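Gorgate publishes plain-English safety rules for robot arms in the home

Coughlan, 13 September 2022

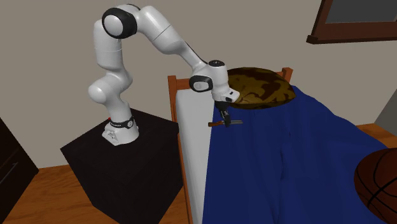 Ramiro Vallejo told us on the phone that he'd read every robot standard he could get his hands on and still couldn't say how close an arm should be allowed to come to a bed. Fair point, and it stuck with me! Most of the rules we all work from were written with factory floors in mind, where you can put up a fence and send people home at night. You can't really fence off somebody's bedroom.

So we sat down in April and started again from the room. The result is the Branard Code, free to download from today, and I'm very pleased with it (and a bit tired). It has 80 rules over 111 pages, and we tried hard to keep the jargon out.

A few that I think will get people talking:

Anything with a point or an edge counts as a hazard for as long as the gripper has hold of it, even when the arm is standing still. A screwdriver is treated the same way as a kitchen knife.

An arm working over a bed, sofa or cot has to run at its slowest setting, and the person in charge must be able to reach the stop button without leaning across it.

Every new job gets tried in simulation first, with ordinary clutter left in – pillows, balls, bedding with folds in it. Tidy test rooms don't count towards a pass.

The base must be fixed or weighted, and checked again whenever furniture is moved.

We put the draft out for comment and got 222 replies, plenty of them cross about the clutter rule. We kept it, though we did loosen the wording for small workshops. Our own Prustix software now has 16 bedroom layouts set up to match the code, and you're welcome to use them or build your own.

Comments on the first edition are open now, and you can send them to the standards desk at Gorgate. Grumbles are fine, but please give the rule number!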